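Population Ecology, Unit 5: Mark-recapture estimates
Ellum Field Course, handout for the second session
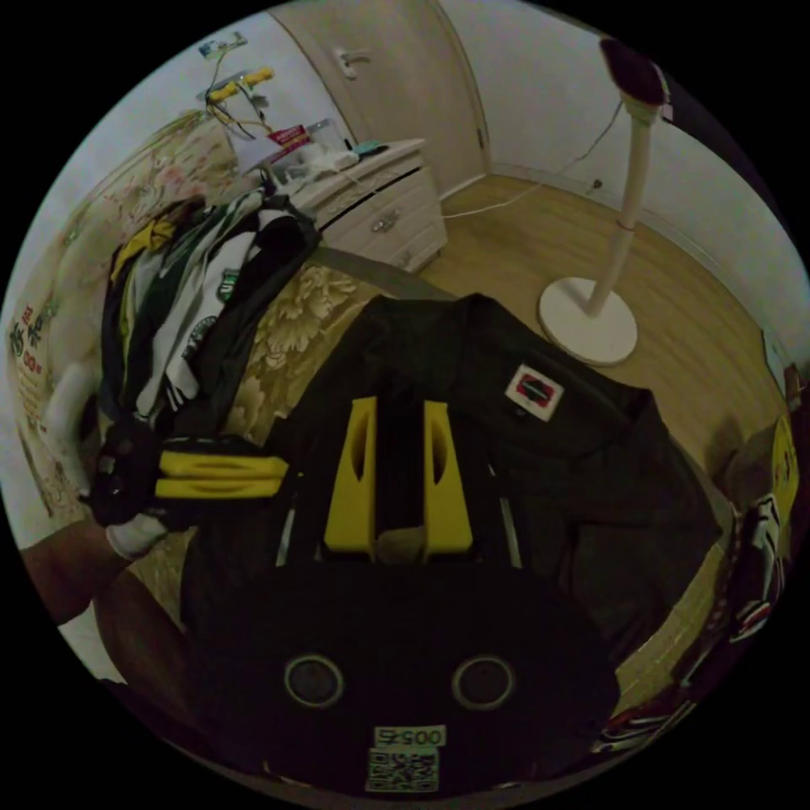

A student in the December group asked why we bother with marking when a plain count along the transect gives a number in one afternoon. The count gives the animals seen. It says nothing on the share that was missed, and that share changes with weather, hour and observer.

Notation
M = animals marked and released on the first visit
C = animals caught on the second visit
R = marked animals among C

Lincoln-Petersen: N = MC / R
Chapman: N = (M + 1)(C + 1) / (R + 1) - 1

Use Chapman whenever R is small. The simple ratio runs high in that case and is undefined at R = 0.

Assumptions
The population is closed between visits. Marks are not lost or overlooked. Marked and unmarked animals are equally likely to be caught on the second visit. The third fails most often - voles that found food in a trap come back to it, R goes up, and N comes out too low.

Bridgate meadow data
The closed model gave N = 2,483. After correction for tag loss, estimated from double-marked animals, the figure should go down, since lost tags lower R. An earlier version of this handout printed 2,610 as the corrected value. That was the uncorrected value for the larger Zollenell plot, and the two rows had been swapped.

Before next session
Read Bielecka, chapter 5, up to the section on open populations. Work problem 23 with both formulas and keep four significant figures until the last step. Bring the trap sheets.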